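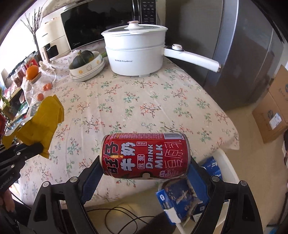

## Thread: Confirmation of judicial nominees in the Hisden chamber

**Registrar_Pradeck** (moderator)

Members are invited to comment on the proposed change to the confirmation rules. Under the present text, a nominee to the appeals bench must receive 60 votes in the 100-seat chamber before debate may be closed. The proposal would replace that figure with a simple majority. Please keep remarks to the rule itself. Comments on the current nominee, Judge Parvaneh Sharifi, belong in the thread opened for her hearing.

**cloture_clerk**

I support the change. The higher threshold was written for ordinary bills, and its use against nominees is recent. A judge who has the support of most members should receive a vote. The present rule permits a minority to hold a seat open for as long as it wishes, and litigants in the Vovby district have had no full panel since June.

**M_Nikzad**

I must disagree with the previous member. Appointments to this bench are for life. A bill can be repealed at the next session, but a judge cannot. It is reasonable to ask that such a person be acceptable to at least part of the opposition. The vacancy in Vovby is regrettable, and the executive could end it by sending a nominee with broader support.

Mahsa Nikzad

**backbench_reader**

> It is reasonable to ask that such a person be acceptable to at least part of the opposition.

Has that been the practice of either side? My understanding is that both parties have defended the threshold when out of power and attacked it when in power. I would also ask what becomes of the written questions. The last nominee received more than 500 of them and answered most with a single sentence.

**cloture_clerk**

The written questions are governed by a separate rule and would not be affected. As to the first point, I concede that my own party's record is mixed.

**Cáceres_ward8**

I would prefer a middle course: keep the threshold for 8 weeks after the hearing, then allow a simple majority. The minority would have time to make its case, and the seat would be filled.

**M_Nikzad**

A delay of that kind offers no protection. The majority need only wait. I remain opposed.
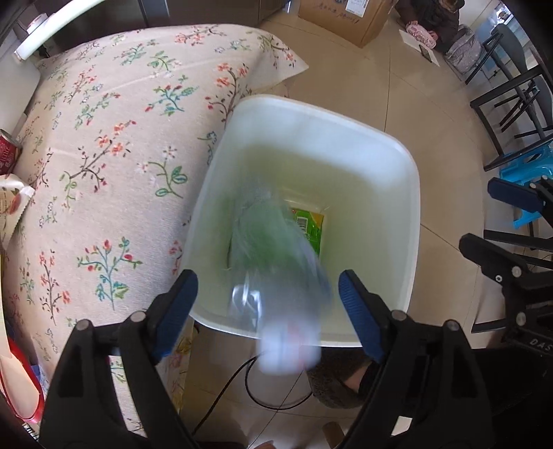 *Attachment 2: green packet in an open bin.*

**Registrar_Pradeck** (moderator)

The suggestion from Cáceres_ward8 has been entered as a separate proposal. Members who wish to second it should reply with the word "second" and their ward. The thread remains open for comment.

**backbench_reader**

Second. Ward 60.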